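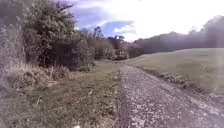 Rules for Running a Robot on a Public Path
Student project report, Yaa Adjei and Fiifi Issahaku

We loved this project! Our job was to write field rules for Prina, our walking route robot, and try them outdoors.

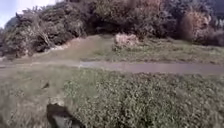

Rule one is about right of way: people on foot always go first. Prina must stop before it enters a path and wait for the operator's okay. A robot coming off the grass toward a paved strip like this one is easy to miss, so the operator walks on the path side.

Rule two sets a top speed for loose ground and keeps one hand near the stop button – even on easy stretches.
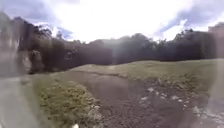 Logging

Every stop gets a line in the log, with the cause. Our log form has 23 fields, and Fiifi wants it down to 20.

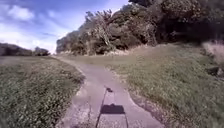
We would also add a field for sun direction. The next draft is due in February, and we can't wait to test it.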